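Neues aus der Laufgruppe: Der Mai ist gebucht!

Ihr Lieben,

jetzt ist es amtlich: Wir haben unsere Startplätze für den Seelauf in Kuusisto! 263 Nachrichten standen am Ende in unserer Gruppe, bis der Termin endlich feststand (ich habe zwischendurch den Ton ausgeschaltet, verzeiht mir). Umso mehr freue ich mich, dass jetzt alle angemeldet sind, die mitwollten, auch die beiden Nachzügler aus Minau.

Pirjo Vuorinen hat mir gestern noch einmal die Strecke erklärt. Sie ist dort aufgewachsen und schon als Schülerin mitgelaufen, damals noch in Turnschuhen aus dem Kaufhaus. Die erste Hälfte geht flach am Ufer entlang, danach kommt der lange Anstieg durch den Wald, und da werden wir wohl alle sehr still werden. 381 Leute sind im letzten Rennen ins Ziel gekommen, also ein überschaubares Feld. Mir gefällt das. In Wevum stand ich beim Start so eingekeilt, dass ich mir nicht einmal die Schuhe nachbinden konnte!

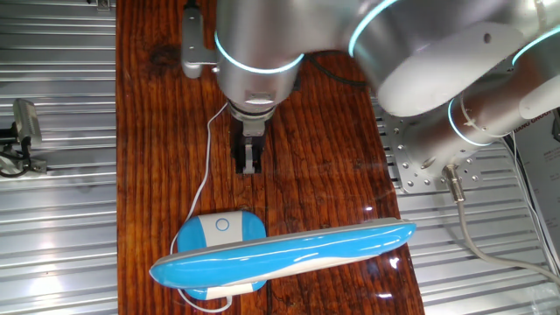
Schön gemasertes Holz, blau leuchtende Ringe am Roboterarm.

Zum Training: Bis zum Jahreswechsel laufen wir locker weiter wie bisher, danach kommen die Bergläufe dazu. Pirjo schwört auf kurze Wiederholungen am Hang, ich schwöre auf lange Strecken mit Kuchen am Ende – wir werden uns schon einigen. Wer Probleme mit dem Knie oder der Achillessehne hat, meldet sich bitte vorher bei mir, dann basteln wir eine eigene Runde. Und denkt an die Stirnlampen! Beim letzten Mal sind wir mit 2 Lampen für die ganze Truppe durch den Wald gestolpert, das muss ich nicht noch mal haben.

Die Anreise organisiert diesmal der Busbetrieb Pulby. Als Anzahlung sind 300 Euro für die ganze Gruppe fällig, die lege ich erst einmal aus und sammle das Geld beim nächsten Treffen ein. Bitte möglichst passend mitbringen, mein Portemonnaie besteht schon jetzt nur noch aus Kleingeld.

Wer ein Laufshirt in einer anderen Größe braucht, schreibt mir bitte kurz. Ich drücke euch und freue mich auf die nächste Runde!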